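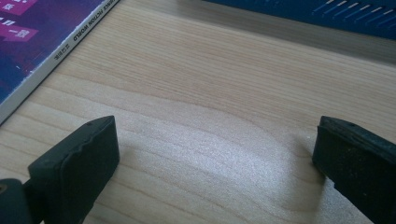 Ernel River Treaty Review
Preparatory Working Group
Minutes of the August session, held at Casgate

Chair: Nomvula Baloyi
Present: Heads and deputy heads of the upstream and downstream delegations; legal advisers to both delegations; technical adviser on flow measurement; protocol officer, host government; representative of the Skinolex interpreting service (items 5 and 6 only); secretariat.
Apologies: Fisheries adviser, downstream delegation.
Status: Approved by the Chair for circulation to delegations. Not for release to the press.

1. Opening and adoption of the agenda

The Chair opened the session at 9:30 a.m. and confirmed that both delegations were represented at the level required by the rules of procedure.

The upstream delegation asked for the item on navigation fees to be moved to the next session, as its finance ministry had not cleared a position. The downstream delegation did not object but asked that the deferral be recorded as having no effect on the substance. The agenda was adopted with that change.

2. Minutes of the previous session

The downstream delegation proposed one correction. In the paragraph on dispute settlement, "agreed" should read "took note of." The upstream delegation said that its own notes supported "agreed in principle." After a short exchange the Chair proposed "discussed, without decision," and the minutes were approved with that wording.

Matters arising:

2.1 The secretariat had been asked to compare the two official language versions of the existing treaty. The comparison was sent to legal advisers before the session. It lists differences in Articles 6 and 8. The difference in Article 8 affects meaning and is taken up under item 4.

2.2 The host government had been asked to confirm the privileges and immunities of technical staff attached to delegations. The protocol officer reported that a note verbale was in preparation. The action remains open.

3. Draft ministerial declaration

The Chair introduced the consolidated draft, known as the Miettinen text. Square brackets remain around language that has not been accepted by both sides.

Preamble. The downstream delegation wished to keep the reference to "equitable and reasonable use." The upstream delegation could accept the phrase if it was followed by "in accordance with the treaty." The downstream delegation said that the addition would narrow the phrase, and reserved its position. Brackets stay.

Paragraph 1. Accepted as drafted.

Paragraph 2. The draft states that the parties "will conclude" the review before the end of the present treaty term. The upstream delegation preferred "will seek to conclude." Its legal adviser noted that ministers could not bind their legislature in a declaration. The downstream delegation answered that a declaration is not a binding instrument in any case and that the stronger verb carried no legal risk. The Chair suggested "intend to conclude." Both delegations agreed to refer this wording to capitals.

Paragraph 3. Deals with the exchange of flow data. Both delegations accepted the first sentence. The second sentence, on publication of the data, depends on the outcome of item 4 and was not discussed here.

Paragraph 4. The draft welcomes the work of the joint gauging teams. Accepted, with "welcome" changed to "note with appreciation" at the request of the upstream delegation.

Paragraph 5. Navigation fees. Deferred under item 1. The whole paragraph is placed in brackets, including the text accepted at an earlier session. The downstream delegation asked that the accepted text be marked separately so that it is not reopened by accident. The secretariat will do this with underlining.

Action: Secretariat to issue a revised Miettinen text showing accepted, referred and bracketed language.
Action: Both delegations to report instructions on "intend to conclude" at the next session.

4. Article 8: flow measurement and notification

The technical adviser presented the paper on low-flow notification. Under the existing treaty the upstream party must notify the downstream party when discharge at the Casgate gauge falls below 820 cubic meters per second. One language version ties the duty to a daily mean. The other refers to "discharge as observed," which can be read as any single reading.

The adviser explained that single readings at Casgate are affected by lock operations and by wind on the lower reach. Notification on single readings would produce notices that do not reflect a real change in supply. Notification on the daily mean delays the notice until the mean has been calculated and checked.

The downstream delegation said that delay was its main concern. Intake operators need time to switch sources, and a notice received the following day is of limited use to them. It proposed a two-stage procedure: a provisional notice on the basis of a rolling mean, followed by a formal notice when the daily mean is confirmed.

The upstream delegation was open to two stages but raised the following points:

(a) A provisional notice must not start the consultation period under the treaty.
(b) The rolling mean must be defined in an annex, so that it can be amended by the technical members without a new round of ratification.
(c) Withdrawal of a provisional notice must be possible without giving grounds.

The downstream delegation accepted (a) and (b). On (c), it asked for a brief technical reason to be given in each case, which could be a standard code. The upstream delegation will consider this.

Length of the rolling period. The technical adviser had tested 6 and 8 hours against the gauge record. The shorter period gives earlier notice and more withdrawals. The longer period gives fewer withdrawals, and in the record no formal notice would have been issued without a provisional one before it. The adviser had no objection on technical grounds to either period. The upstream delegation preferred 8 hours and the downstream delegation 6. Both figures will appear in brackets in the draft annex.

Publication of data. The downstream delegation is required under its domestic law to publish any notice it receives. The upstream delegation was concerned that provisional notices would be reported as formal ones. It was agreed that the draft annex should contain a fixed heading for each type of notice, in both official languages, and that neither party would publish a notice without its heading.

The legal advisers were of the joint view that the change can be made by exchange of notes if the threshold itself is not altered. The Chair asked both delegations to confirm that no change to the threshold was being sought. Both confirmed.

Action: Technical adviser to draft the annex, with bracketed periods, and circulate it to technical members first.
Action: Legal advisers to prepare a model exchange of notes. 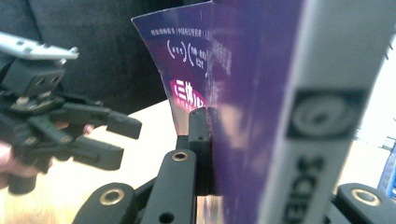 5. Interpretation and translation

The representative of Skinolex joined the session for this item and the next.

Interpretation will be provided in both official languages for all plenary meetings. For drafting sessions, delegations had asked for consecutive interpretation so that exact wording can be checked as it is spoken. The representative advised that this lengthens a session considerably and that the timetable does not allow for it. The Chair proposed simultaneous interpretation with each proposed text shown on screen in both languages before it is discussed. Agreed.

The upstream delegation asked that the glossary be fixed before the ministerial meeting. The terms "abstraction," "diversion" and "release" have been interpreted inconsistently at earlier sessions. The secretariat holds a glossary, but it has not been approved by the downstream delegation. Comments are to be sent to the secretariat in writing. If none are received before the next session, the glossary will be treated as approved.

Interpreters' notes will be collected and destroyed by the secretariat after each closed meeting. The representative confirmed that this is covered by the terms of engagement.

6. Arrangements for the ministerial meeting

The protocol officer outlined the host government's plan. Ministers will arrive at Casgate separately and will be received in alphabetical order of country name in the language of the host. The downstream delegation asked whether the same order would apply to the speaking list. The protocol officer confirmed that it would for the opening, and that the order would be reversed for the closing.

Size of delegations. Seats at the table are limited to the minister and 2 advisers on each side. Other members will be seated behind. The upstream delegation asked for its ambassador to be seated at the table in addition. The protocol officer said that this could be done only if the downstream delegation received the same. The downstream delegation will consult.

Flags and nameplates. No issues were raised. Nameplates will use the short country names found in the treaty.

Press. A joint statement will be read by the Chair. The upstream delegation does not wish to take questions. The downstream delegation said that its minister would speak to the press in any event, at a separate location. The Chair asked that no separate statements be made before the joint statement has been read. Both delegations agreed.

Signature. If the declaration is accepted, it will be initialed and not signed. The legal advisers will bring two originals in each language.

The representative of Skinolex left the session at the end of this item.

7. Other business

The downstream delegation stated for the record that its participation in the technical work under item 4 was without prejudice to its position on compensation. The upstream delegation stated that it did not recognize compensation as a matter within the scope of the review. Both statements were noted.

The secretariat reminded delegations that credentials must be submitted in original form. Scanned copies will be accepted for registration only.

8. Next session

The next session will take place at Casgate before the ministerial meeting. The secretariat will propose a date after consulting both delegations. The provisional agenda will include navigation fees, the revised Miettinen text, the draft annex to Article 8 and the seating of ambassadors.

The Chair closed the session at 4:45 p.m.

Corrections to these minutes should reach the secretariat in writing, with reference to the item number.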